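Silisham Residents' Group
Notes from the meeting on 9 August 2025, typed up by me, Miroslava Onyshchenko, as I was the one with a pen

We started a bit late because the side door had been locked again, which at least gave us something to talk about, seeing as the whole meeting was about doors and alarms. Apologies came in from the two flats at the far end of Gounder Row (holidays, lucky things).

Last meeting's notes
Agreed as they stood, apart from my spelling of Zuteck, which I'd managed to get wrong all the way through. Sorry! I've fixed it on the web page.

Smoke and heat alarms in the shared hallways
This took up most of the morning. The old alarms are past the date printed on the back and one of them has been chirping on and off since spring. I'd asked for two quotes. Zuteck would put in mains alarms that are all linked, so if one goes off they all go off, for £1,000 including the electrician. Flillari do a battery set that talks to itself by radio, and we'd fit it ourselves for a lot less, with a sealed battery in each one.

I said I liked the Flillari set for the price, and I still do, but I was talked round on the mains ones. They've got a battery behind them for power cuts anyway, and we wouldn't have to go up a ladder so often. The ground floor wanted to know if burnt toast would set the whole building off. Zuteck say heat alarms go near the kitchens and smoke alarms in the halls, so it shouldn't, and there's a hush button on each one. We voted and it went to Zuteck, with one against.

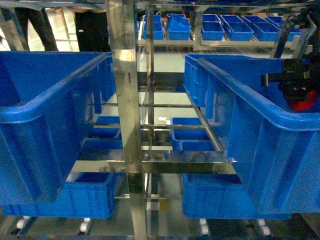

The quote is only good for 90 days, so I'm ringing them on Monday to get us booked in. I'd really like it all done well before December, when everyone's got candles out.

Door entry and the gate
The keypad code hasn't been changed in ages and I think half of Silisham knows it by now. We're changing it at the end of the month and I'll put the new one through letterboxes in an envelope. Please don't text it to delivery drivers, that's how we got here!

The gate sensor is still going off in high wind. It was suggested we move the magnet closer to the contact, and I've got a little bracket at home that might do it. If it doesn't work we'll buy a new sensor, up to £70, without coming back for another vote.

Money
We've got enough for Zuteck if every flat puts in £100, half now and half when the work is finished. Nobody objected, though there was some sighing from the top floor. Anyone who'd find that hard, come and have a quiet word with me and we'll spread it out.

Anything else
The bike store light stays on all night. I'll look at the timer when I do the gate.

Next meeting once Zuteck have given us a date. Bring your own mug please, we ran short again.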